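# Let the small places close on a Saturday

I have been eating lunch at Virág for longer than I care to admit, and last month I turned up on a Saturday, hungry and with a friend in tow, to find the shutters down and a card in the window saying the kitchen would be open Tuesday to Friday from now on. My first feeling, I'm sorry to say, was that I had been let down. My second came a good while later, over a rather sad sandwich on a bench, and it was that Gergely Vincze had done something brave and that I ought to write in and say so.

Gergely has 30 seats and one stove. He told me, when I went back on the Tuesday to pester him about it, that Saturdays brought in the most money and also ate the most of it, what with the extra pair of hands and the fish that had to be ordered on a guess. He had done it for years because a restaurant is supposed to be open on a Saturday. His own children had more or less stopped asking whether he would be home. 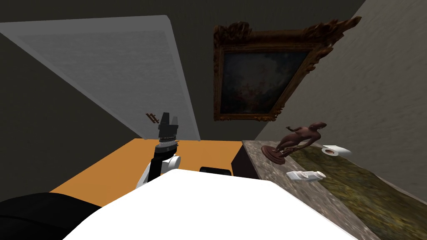
We diners have grown used to the idea that a place to eat is a sort of public tap, there to be turned on whenever we fancy it, and I think we have become a bit spoilt (I include myself, and my bench sandwich, in this). A neighbourhood restaurant is a few people and a room. I am fond of such rooms, and I like a bit of cheer in them too: give me an orange table over a tasteful grey one any day of the week, and I'll forgive a wobbly leg and a short menu. But the cheer comes from whoever is cooking, and it runs out if you draw on it seven days in a row.

Evaristo Fontana, who keeps the wine bar at Astano, disagrees with me warmly and at length. His view is that regulars drift off once they have met a locked door twice, and that a street with its lights out at the weekend soon has its lights out altogether. He has a point about the street. I wouldn't want every kitchen on it dark on the same night, and perhaps the owners could have a word with each other over who shuts when, as the bakers used to in August.

Still, I would sooner have Virág four days a week for another ten years than six days a week until Christmas. The lentils were very good on Tuesday, by the way, and there was a plum cake. I've booked for Thursday.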